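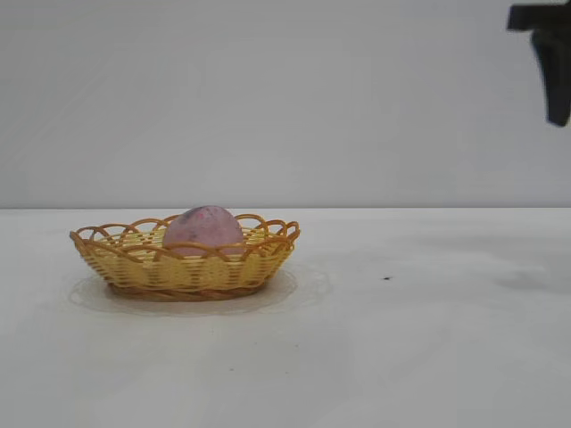 How long should the cane soak before we weave the border?
30 minutes in warm water for the thin stuff, overnight in cold for anything that goes in the base.

12 Jun 2026

Started the soak comparison again using the Odera cane, as the Rellevum coil is nearly gone. Cut 7 lengths of each gauge, 400 mm each, tags on one end. Weighed them dry, then put them in the long tray with a strip of mesh on top to keep them under.

Bend test was the same as in May: wrap once around the dowel, hold, let go, look for splits on the outside of the curve. The thin gauge came through clean. The thick gauge split on two pieces, both close to the cut end, so I'm inclined to blame the cutters. They need sharpening anyway.

Water in the tray had gone brown by lunch. Kheri Mbwambo thinks it is only surface dust and doesn't matter. I changed it all the same, and used the scale's 1000 g setting to check the wet weights, which are in the table on the next page. One reading is crossed out - I left the tag on.

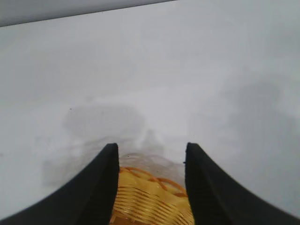 Gripper fingers, tips angled in, narrow gap between.

Drying. Half the pieces went on the rack by the window and half in the cupboard. The window ones had stiffened by four o'clock and two had taken a curve. Cupboard ones still limp. For scalloped borders I would like them to dry slowly, so next batch all goes in the cupboard with the door open a crack.

Wotcombe still haven't sent the replacement for the short coil. Kheri will call them. Asasora quoted for the same gauge but with a longer wait.

To do:
Sharpen side cutters
Repeat thick gauge with fresh cut ends
Write the soak time on the tag, both sides
Weigh the cupboard pieces again Monday morning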